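February 20, 2023

First full day on the tray return trial. Grornano wants the Bunex arm evaluated for the bottle step before the canteen contract is renewed in May. The current process uses two people per shift at the return belt, sorting by hand. Peak load is 400 trays over lunch.

Morning went to the gripper settings. Trummer's default closing force is too high for thin PET, so I set it to 20 percent and saved it as a separate profile. Cycle time on paper is 16 seconds. A practiced person on the belt needs far less, and the belt crew pointed this out before I did.

Their other questions were harder. If the arm takes the bottles, one position moves to the dish room, which pays the same but is hotter and has worse hours. The second stays at the belt to clear faults – in effect, minding a machine instead of sorting. The older of the two asked who gets blamed for a jam. I had no answer and wrote the question down for Rirna, who are drafting the new job sheets.

Bottle and tray work:
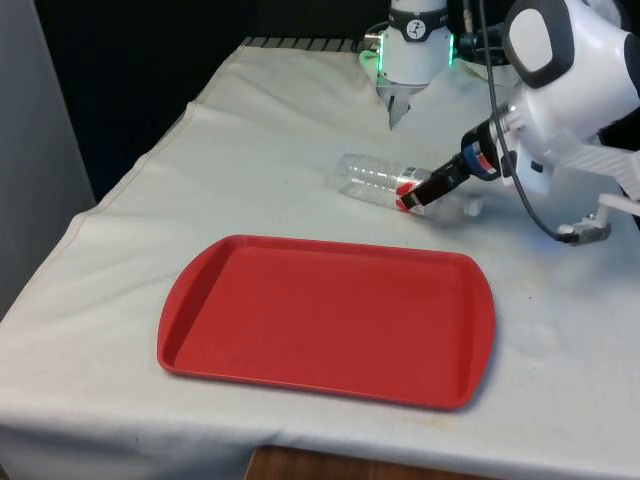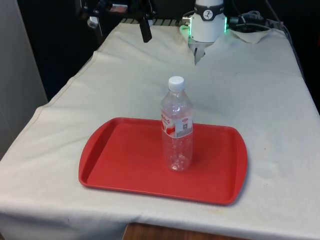
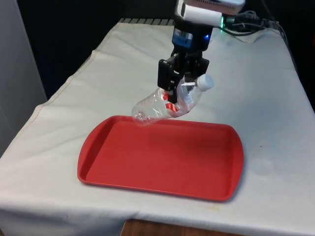
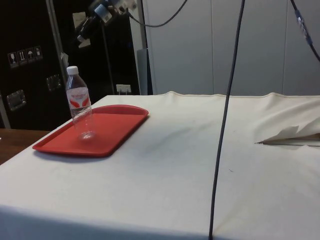

For tomorrow

Run 120 cycles on the low-force profile and log every stop by cause. Include crushed bottles as well as intact ones, and vary the starting position.

Ask the belt crew to write the fault list themselves. They know which items come back on the trays and the spec sheet does not – cutlery, napkins, half-full cups.

Send the jam question to Rirna before noon. Check whether the dish room shift can start later.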